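Filed under: Workshop notes / Faults and repairs / Two-arm bench

The grip fault on the Plostalora bench: a gallery

In October we had a run of dropped objects on the two-arm sorting bench at Plostalora. The job is a dull one. The arms take household things off a tray and put them into one of two baskets, over and over, while the controller logs every grip. It had been running well enough that we had stopped watching it closely, which was a mistake on our part.

The fault turned out to be in the gripper force setting, and it took us far too long to find. Along the way we had a split can, a stopped bench and one near miss with somebody's hand. Several people at other sites have asked for the details, so this page puts the work at the bench together with the notes we kept at the time. The entries run roughly in the order things went wrong. Most are taken from the bench log, tidied up so they make sense to people who weren't there.

The bench and the job

The controller is a Jolska unit, the older type with the separate power box. The grip software is our own and was last changed in the summer. Each sorting cycle is one object moved from tray to basket. Before the fault, the bench had done 1,896 cycles on that software with only the odd miss, nearly all of them on soft things that had slid out of reach.

The object set is mixed on purpose. Some of it is hard, some soft, some thin, and the arms are meant to cope without being told which is which. The controller picks a starting force, closes, checks the finger position and adjusts. That checking step is the part that failed.

The first drops

The first sign was a spoon on the floor in the morning. The log showed a normal grip, a normal lift and a normal release, and it had recorded the spoon as sorted. We put it back on the tray and carried on.

Over the next few hours the right arm let go of three more objects before it reached the basket. In each case the log said the same thing: gripped, lifted, released, sorted. The controller believed it was holding things for longer than it was.

We cleaned the finger pads on both grippers and ran the bench again. The drops went away for the rest of the afternoon, so we wrote it down as dirty pads. They were back the next morning.

The can
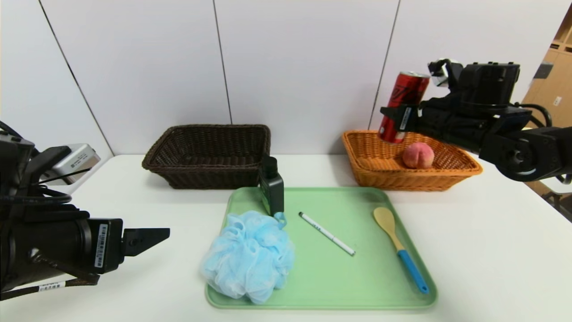 Drinks cans are the hardest thing in the set for this software, as they need a firm hold and will not forgive too much of one. A full can will stand a fair squeeze. An empty one buckles as soon as the force goes over the limit, and from then on the finger position reading means nothing. The worst moment of a can cycle is the last one, with the right gripper holding a red can upright over the orange basket and a peach already lying inside. If the hold fails there, the can lands on the fruit. If the hold is too strong, the can gives way and whatever is in it goes everywhere.

We had both kinds of failure within one shift. The first can slipped out and bruised a peach. The second, on cycle 654 of that run, was squeezed until the side split. It was a full one. The drink went into the basket, across the table and down into the cable tray, and the power box tripped.

What the spill did

Nothing caught fire and nobody got a shock. The trip did its job. The power box is mounted under the table, though, directly below a cable hole, and liquid had run down the cables to within a short distance of the lid seal. It had been fitted there to keep the cables short and had never been looked at as a spill risk.

We left the bench off overnight, took the lid off the box and dried everything with the supply locked out. One connector was sticky and was replaced. The wicker baskets were rinsed and left to dry. All the soft objects were thrown away and bought again.

The box now sits on a bracket at the side, above table height, with the cables looped below it so that any liquid drips off before it gets to the lid.

The near miss

This is the entry we would most like other people to read. While we were testing after the spill, one of us reached in to straighten an object that had rolled. The bench was paused from the screen. The arms were still, the log said paused, and the left gripper closed anyway.

It closed on air, a short way from the person's fingers. The pause command stops the arm joints, but on our version of the software it let any grip command already waiting in the queue go through. We had known about the queue. We had not thought about what it meant for hands.

The rule now is that nobody reaches over the table on a screen pause. The stop button is pressed first, which cuts power to the arms and the grippers together. It adds a restart of a couple of minutes each time and people grumble about it. The rule stays.

Finding the cause

We changed the finger pads, then the gripper cable on the right arm, then swapped the two grippers over. The fault stayed on the right side whichever gripper was fitted. That ruled out the gripper itself and pointed back at the controller.

The answer was in a settings file. The right arm's force table had been saved with the zero point shifted, so every reading was off by the same amount. On light grips the controller thought it was already holding firmly and stopped too soon. On firm grips a second correction cut in and pushed the force well past the limit. One wrong number gave us drops and crushed objects from the same arm, which is why we kept treating them as two separate faults.

The file had been saved during a routine calibration with an object left between the fingers. The procedure said to check that the gripper was empty. The software did not check, and took whatever it found as zero.

Obeidat, who supplied the gripper mounts, sent us a plain steel test block at our request, and that settled it. With the old file the right arm held the block so lightly that it could be pulled out by hand. With a fresh calibration it could not be shifted.

The fix

There were four changes in the end.

Calibration now opens and closes the gripper fully before it takes a zero, and refuses to save if the fingers don't meet.

The controller compares left and right force tables at start-up. If they differ by more than a small margin the bench will not run.

Pause clears the grip queue. We have tested this many times and the stop button rule applies all the same.

A cycle is only logged as sorted if the finger position stays steady until release. Under the old logging a dropped object counted as a success, and that hid the fault for the better part of a week.

Full cans are off the list until we have a lip around the table edge and a cover for the cable hole. Empty ones are allowed, with someone in the room.

Running again

The bench was restarted on a reduced set, hard objects only, then the soft ones, and cans last. We had 2 drops on the first full day, both of them soft objects picked up by one corner, and the log recorded both correctly as failed. The figures have been steady since then.

The second bench, at Umar, uses the same software and had the same pause behaviour. It was switched off as soon as we understood the near miss and was updated before anybody used it again. Its force tables were fine.

If you run a similar bench, check the pause behaviour first, with a soft block between the fingers and your hands well clear. The force table can wait until afterwards.

Tags: grippers, calibration, safety stop, spills, Jolska controller

3 comments

benchtop_r
We had the same thing with a zero taken on a part left in the jaws. Ours only ever dropped things so it was easier to spot. Did you think about weighing the basket to confirm the sort?

Plostalora workshop
We did look at it. The wicker baskets get nudged about too much for a scale underneath to be any use, and the finger position check was a much smaller job. We might try it with fixed bins.

kettleside
Thanks for putting the pause problem in writing. Went and tested ours at lunch and it does exactly the same. Stop button only from now on.

Comments on this page are closed after 60 days.

We use cookies to remember your settings and to see which pages are read. By carrying on you agree to this. Change cookie settings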